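How Does a Robot Pick Up Toast?

Try this at breakfast. Hold your thumb and first finger out straight and tuck the other three fingers away. Now pick up a slice of bread without bending it. Then pick up your cup the same way. You have just done the job of a two-finger gripper.

A gripper is a robot's hand. Some grippers have three fingers, and some have a rubber suction cup and no fingers at all. The ones in this article are called parallel grippers. The two fingers slide toward each other and stay side by side, like a pair of sliding doors closing.

Finn Hinrichs tests grippers at a workshop called Sereck. His tests use things from a kitchen, such as cups, bowls and a toaster. He puts them on a big sheet of brown paper and watches what the grippers do with them.

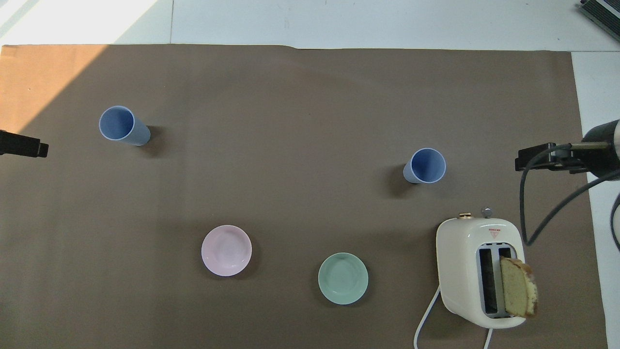 Two cups on their sides, two bowls and a toaster with a slice of cake in it. The gripper is at the right.

Why not test with wooden blocks? Blocks are too easy. Every side is flat, so a gripper can close on one almost anywhere and hold it. Kitchen things are harder, and each one is hard in its own way.

A cup is wide at the top and narrow at the bottom. If it is lying down, it can roll when a finger bumps it. A robot can pinch the rim, with one finger inside the cup and one outside, or it can hold the cup around the middle if the fingers open wide enough.

A bowl is low and round. There is not much to hold except the edge.

Bread and cake are soft. Squeeze too hard and they squash. Squeeze too gently and they slip. The gripper has to come in straight, too, with one finger on each flat side of the slice.

Which Finger Is Best?

Finn compared two kinds of fingertip. The Abbasi fingertip is hard and smooth. The Gurnero fingertip has a thin rubber pad. He tried each one on the same slice of bread, again and again, and wrote down every drop. By the end of February he had 1,578 tries in his notebook. The bread was dropped 298 times, and most of those drops were with the smooth fingertip. The rubber pad could hold on with a lighter squeeze, so it left smaller dents.

The smooth fingertip did better with bowls. It was thinner and slid under the edge more easily. Finn still uses both.
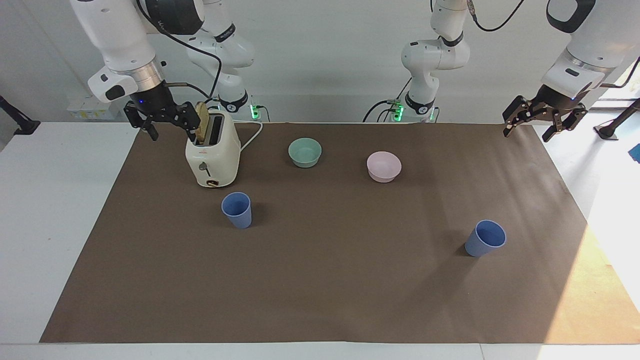 Ploltorano Science Pages Issue 70 Page 3

Two Arms, One Table

A robot with two arms can reach more of the table. One arm can hold a slice at the toaster while the other waits over the cups with its fingers open. The arms must never bump into each other, so the computer that runs them, called the controller, keeps track of where every joint is.

The robot also needs to see. A camera up high sees the whole table, but an arm can get in the way and hide a cup. A second camera in a different place may still see that cup. Finn tries each job with one camera and then with two, and compares the results.

Try It Yourself

You need two wooden spoons, a plastic cup, a plastic bowl and a slice of bread.

Hold one spoon in each hand and keep the handles side by side. Lift each thing using only the spoons. Then wrap a rubber band around the end of each spoon and do it all again. Write down what you dropped each time. Then close one eye and try the cup once more.

Words to Know

Gripper: the part of a robot arm that holds things.
Joint: a place where the arm can bend or turn.
Controller: the computer that tells the arm how to move.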